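Section 4: Setting up and looking after the Lurnlow table

This section covers the white-topped Lurnlow table after the legs have been fitted. If the legs are still in the carton, go back to Section 3 and finish there first. You will need a second person for steps 1 and 2.

Choosing the position

1. Carry the table to its place with one person at each short side. Hold it by the underframe. Do not lift it by the top, and do not drag it, as the feet can work loose.

2. Leave at least 52 cm clear on any side where people will sit. A side that only needs to be walked past can have less.

3. Keep the table 18 cm or more from a radiator. Strong direct sun does no harm in the short term, but a top that is half in sun and half in shade for years may age unevenly.

4. Check that the floor is sound. On carpet, wait a day for the feet to settle before levelling.

Note: The corners of the top are rounded. If you are standing two Lurnlow tables end to end there will be a small gap at each outside corner where they meet. A joining strip (Govlow part 53) covers the seam between the straight edges but does not fill the corners.

Levelling

5. Place a spirit level on the top, first along the length and then across the width.

6. Turn the adjusting foot at the lowest corner anticlockwise, half a turn at a time, until the bubble is central. A second person should take the weight off that corner while you turn.

7. Check both directions again. Changing one foot usually alters the other reading a little.

8. Press down on each corner in turn. If the table rocks, lower the foot that lifts.

Caution: Do not unscrew an adjusting foot past the red line on its thread. If the floor slopes more than the feet can take up, use a flat packing piece under the whole foot.

First clean

The top leaves the workshop with a thin protective film and a trace of polishing compound. Both must come off before the table is used.

9. Lift the film at one corner and pull it back slowly, low and flat to the surface. Pulled straight up it tends to tear.

10. Wipe the top with lukewarm water and a few drops of washing-up liquid. Use a soft cloth, well wrung out.

11. Wipe again with clean water and dry with a second cloth. Streaks show most on a white top when you look along it towards a window, so check from a low angle.

12. Leave the table clear for an hour before putting anything on it.

Everyday use

The top is meant for daily use and does not need a cloth over it. Cups and glasses can be stood on it directly. Lift them when you want to move them, particularly those with an unglazed or rough base, which can leave fine grey marks if pushed across the surface.

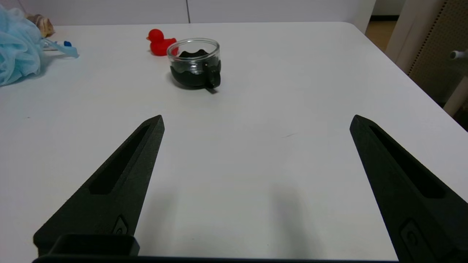
Hot pans and oven dishes need a mat or trivet underneath. So do teapots that stand over a candle warmer, where the heat goes on for a long time in one spot. Rubber feet on kitchen appliances can leave a yellowish shadow on a white surface after some months. Put a cork disc under each one, or shift the appliance now and then.

Mop up tea, coffee, red wine, beetroot juice and curry sauce within the hour. Felt-tip pen should be dealt with straight away.

Caution: Do not sit or stand on the table. Do not cut on it. A blade will go through the surface layer and the mark cannot be polished out.

Removing marks

Tea and coffee rings: warm water and washing-up liquid. Lay the wet cloth on the ring for a couple of minutes, then wipe.

Grease: washing-up liquid, undiluted, on a damp cloth. Rinse twice.

Grey scuffs: a clean white eraser, rubbed lightly. Brush off the crumbs and wipe.

Ink and felt-tip: a little surgical spirit on cotton wool. Try it first on the underside. Open a window, and keep the spirit away from flames.

Candle wax: let it harden, then ease it off with a plastic scraper. Never use a knife.

Scouring powder, wire wool and the rough side of a washing-up sponge will dull the gloss. Dull patches can be seen for good, even when they feel smooth.

Checks after the first weeks

13. After 4 weeks, tighten the leg bolts with the hex key supplied. They often take roughly a quarter turn.

14. Repeat the level check in steps 5 to 8.

15. After that, once a year is enough. Many owners do it in June, when the table can be carried outdoors and turned over on a blanket.

If a bolt turns without tightening, stop using the table and contact Illico spare parts. Ask for Iqra Usmani and give the batch number from the label under the top. Replacement feet, bolts and hex keys are sent by post. A replacement top has to be collected or delivered by carrier.

Text checked by Rianne Bosman, 29/10/2019. Section 5 deals with the extension leaf.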